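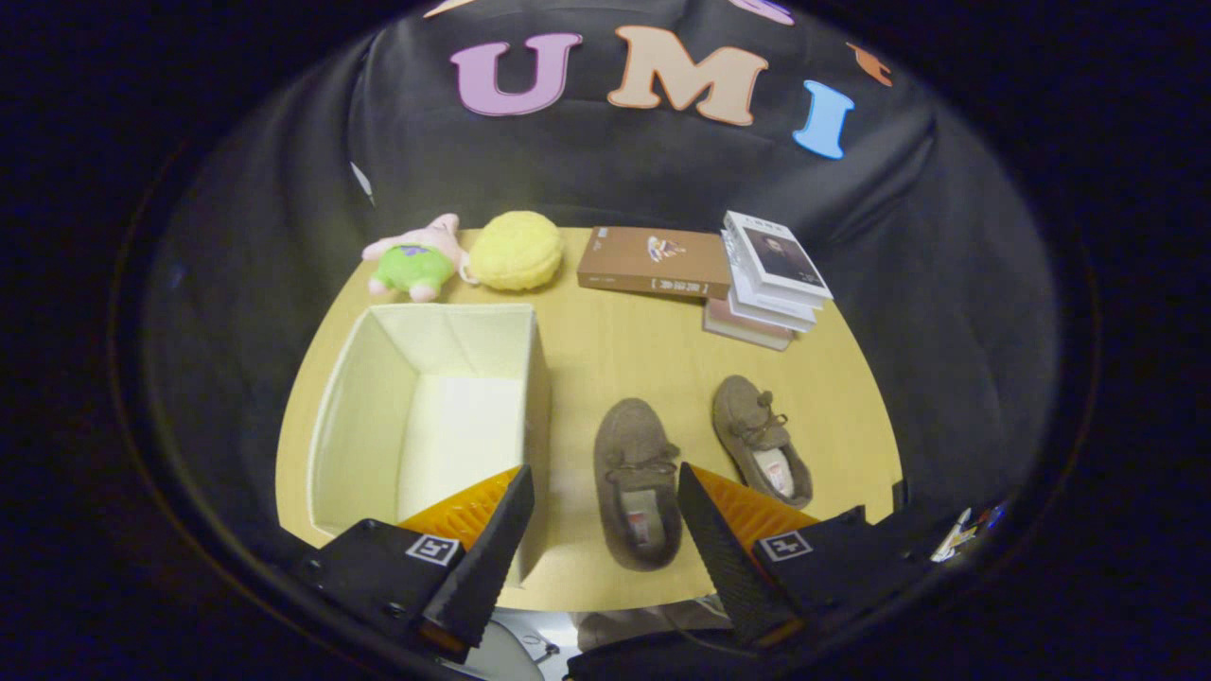

Photo: the author

Last updated October 20, 2025

One Table, One Box: A Project Report on Tidying Small Spaces

Why I picked this

My room is small and it has one decent surface in it, so when the course asked us to choose "a household routine worth improving," I didn't have to think very hard. I wanted to do the table. Every table I've ever lived with turns into a parking spot for whatever was in my hands when I walked in, and by the end of a week I'm eating dinner with the plate on my knees!

The assignment asked for a problem, a method, some results and a bit of reflection. I've kept those parts but I've let them run into each other, which I hope is okay. My notes were written at odd hours and they don't divide up very well.

The setup

I worked with a light wooden table that has a rounded edge and a storage box with no lid. The box is cream-white and rectangular, and it lives at the front left of the table. I put a mixed bunch of things out to sort: a plush Patrick Star in his green shorts, a fuzzy yellow plush ball, some books, and a pair of suede slippers with ties on top. (Yes, slippers on a table. My grandmother would have had words. I wanted at least one thing in the mix that plainly belonged somewhere else.)

The dark gray fabric and the big foam-style letters at the back were up for the whole project. The pink-lilac U is my favorite, and I like that the I leans a little.

What I read first

The course packet has a chapter called the Tidurness method. You pick a home for every object before you touch any of them. You write the homes down, and only then do you start moving things. The other reading was the Dernier handout, which goes the opposite way and says to start with whatever is closest to your hand and decide as you go. My plan was to try both on the same table and see which one I'd still be using in December.

I should admit I came in on the Dernier side. Writing a list before cleaning a table sounded like homework about homework.

First round: just start

So I began with the Dernier way. I reached for the nearest thing, which was a slipper, and right away I was stuck. Where does a slipper go? It was clean enough for the box, sort of, but then the toys would be sitting in there with footwear. I put it on the floor by the bed. Then I took the other one over too, and when I came back I'd forgotten what I was doing and started reading the back of a book.

Books are my big weakness in any tidying project. The stack had a white cover on top with a dark portrait on it, and there was a brown one lying flat by itself with Chinese characters along the bottom of the cover. I moved the brown one onto the stack, decided it looked wrong, moved it back, and then moved it again. It slid off twice. The stack isn't very even to begin with — the bottom book is a bit bigger and its pinkish cover sticks out — so anything I added on top made me nervous.

The soft toys went in last, on top of nothing in particular. I did get a clear table out of it, but I'd also made a small heap by the bed and I had no real idea why things were where they were.

Second round: homes first

For the Tidurness round I put everything back on the table and sat down with a sheet of paper. My list was short. Toys in the box. Books in one stack, biggest at the bottom, at the back. Slippers on the floor under the chair, side by side, toes to the wall.

It took me longer to write than I'd like to say, mostly because I argued with myself over the yellow ball. It's a toy, but I squeeze it when I'm studying, so I wanted it within reach. In the end it went in the box with Patrick, and since the box stays on the table anyway, I can still grab it. Problem solved by having no lid!

Once the list existed, the moving part was easy and almost boring. I carried the slippers over together, one in each hand, and didn't get distracted on the way back. Patrick is an awkward shape with his arms stuck out like that, so I put him in first, standing up, and tucked the ball in next to him. The books I restacked completely and the brown one finally got a spot where it didn't slide.

How it went after that

I did each version several more times over the next couple of weeks. The second way stayed calmer for me. I noticed I complained less in my notes, which is probably the most scientific thing I can say about it. The first way was more fun when I was in a good mood and pretty awful when I was tired.

One thing neither reading covers is what to do when a home stops working. Under the chair was fine for slippers until I started pulling the chair in and out all day, and then they'd get kicked across the room. I moved their home to beside the door and crossed out the line on my list. My list now has a lot of crossed-out lines on it.

What I'd change

I'd use more things. A couple of toys, some books and a pair of slippers is a gentle test, and my real table has chargers and mugs and receipts on it too. I'd also like to try it with a roommate, when two people have different ideas about where a book lives.

I'd get a second box as well. They had a taller one at Claltton that I talked myself out of, and I've regretted it ever since. Papers could go in that one and the toys could keep theirs.

The list is taped to the inside of my closet door for now, and the brown book is back on the table, because I'm reading it.

Contact the course page editor | © 2025 Sarmiento Home Projects | Back to top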